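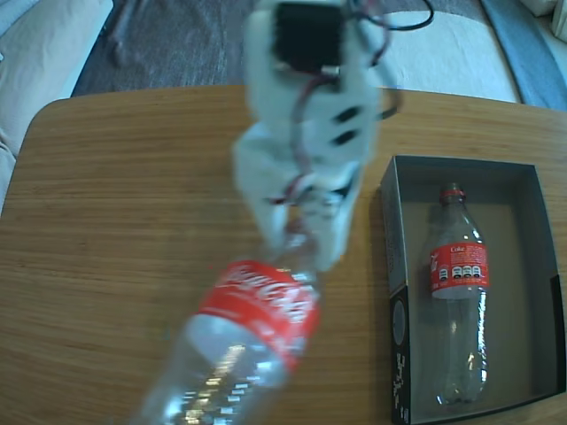

Clear plastic Coca-Cola bottle with a red label.

Timton Well Levels

Depth-to-water readings from private and town wells across the Timton valley, cleaned up and put in one place at last! If you care about what is going on under the fields during a dry spell, this is for you.

What's in it

1,434 readings from 18 wells. Each row is one visit to one well. Of those, 942 come from the Rutherford side of the valley, where the wells are older and the paper logs go back further (some of them are a joy to read, coffee rings and all).

Files

readings.csv: well_id, month, depth_ft, method, flag
wells.csv: well_id, side, total_depth_ft, use
notes.txt: remarks copied from the paper logs, spelling left alone

Depth is in feet below the top of the casing. Larger numbers mean lower water. Please check this before you plot anything, it catches everybody once!

Flags

P = pump was running or had just stopped
E = estimated from a wet tape mark
blank = no known problem

Known gaps

The Dalent wells have no July readings for two of the years. Well 11 was deepened partway through, so treat it as two wells. Locations are given only by side of the valley, as the owners asked.

Getting started

Load readings.csv, drop the P rows, and draw one line per well. The spring rebound shows up beautifully in the shallow ones. The Fandis loader script also reads these files, but it wants the month column renamed to period.

Corrections are very welcome, and old logbooks even more so. Send the well_id and the month with any fix.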